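Chapter 8
Weight and Balance: Where You Put It Matters 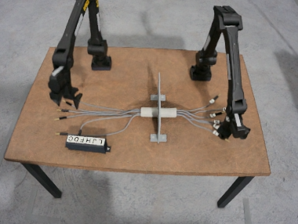 Every student pilot learns to add. Fewer learn to add before lunch, on a hot ramp, with two passengers who have each rounded their weight down to something they last saw in college. This chapter is about that second kind of arithmetic.

Chapter 7 dealt with how much an airplane can lift. You now know that the maximum takeoff weight printed in the handbook is a limit, and that the airplane has no sense of humor about it. Staying under the number is half the job. An airplane can be well under its maximum weight and still be loaded so badly that no pilot should try to fly it.

Consider the Dekker, a four-seat trainer we will use throughout this chapter. Vaughan Bolger, who ran the flight school at Atville for 33 years, liked to hand new students a loading sheet for this airplane with everything filled in and ask whether they would go. The total came out 30 pounds under the limit. Most said yes. He would then ask them where the bags were.

The bags were in the back. So were the two heaviest passengers, because the lighter one got carsick and wanted the front. The total was fine and the center of gravity was behind the rear limit. Bolger would hand the sheet back without a word and go get coffee, a teaching method the authors admire but cannot reproduce in print.

8.1 What the center of gravity does

The center of gravity, or CG, is the point at which the airplane would balance if you could hang it from a string. Move weight aft and the CG moves aft. The controls get lighter in pitch, which feels pleasant for a short time. Recovery from a stall gets harder, and past a certain point it may not be possible at all.

Move weight forward and the opposite happens. The airplane becomes stable and stubborn – it wants its nose down, and you may run out of elevator when you try to raise it for landing. Nose wheels are expensive.

The range between these two troubles is called the CG envelope. It usually gets narrower as weight goes up.

Before you read on

Find the loading graph in the handbook of the airplane you fly. If you fly from Zunside or another field with a scale, weigh your flight bag. Write down the answer, including the parts you wish were lighter, and keep it for the Wavano trip problem in Section 8.2.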